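Drorville Arm Demonstration Working Group
Minutes, November meeting, Badbridge lab

Present: Wai-kit Tsang (chair), Arif Pasaribu (minutes), Bhat, two operators from the Stirkthorpe site
Start: 2:00 p.m.

1. Previous minutes
Accepted with one correction to the spelling of Drorville in item 4.

2. Demonstration count
Pasaribu reported 168 demonstrations logged for the cabinet-top tasks, all by remote control. Of these, 30 are marked for review, mostly over late gripper closure. Bhat asked that reviewed runs keep their original numbers. Agreed.

3. Can handling
Tsang went over the hold used in the can task. The fingers close on the side of the can near its top, and the can is carried clear of the tabletop. The group discussed whether dented cans should be logged separately. Decision: one category, with a condition note. 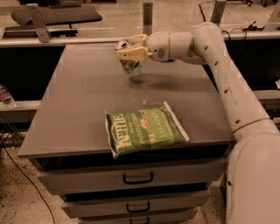 Fig. 1. Crumpled can in the gripper over the rear half of the tabletop; chip bag near the front edge.

4. Bag placement
The Stirkthorpe operators asked whether a bag extending past the front lip is a valid layout. Tsang: valid for can runs, provided the arm has a free path. For drawer runs the bag must be fully on the top. Pasaribu to add this to the operator sheet.

5. Remote control settings
Wrist rotation still feels too quick at the default scale. Bhat tried setting 3 and preferred setting 2. Both operators agreed. Setting 2 becomes the default from the next batch. Can tilt during the carry is to be left as the operator performs it, with no correction in playback. 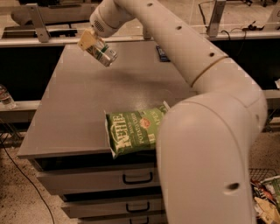
Fig. 2. Can held at a tilt above the work surface, drawer cabinet underneath.

6. Actions
Pasaribu: update operator sheet, circulate review list.
Bhat: change default scale, confirm with Stirkthorpe.
Tsang: draft the drawer task order.

Meeting closed 3:30 p.m. Next meeting at Stirkthorpe, time to be confirmed.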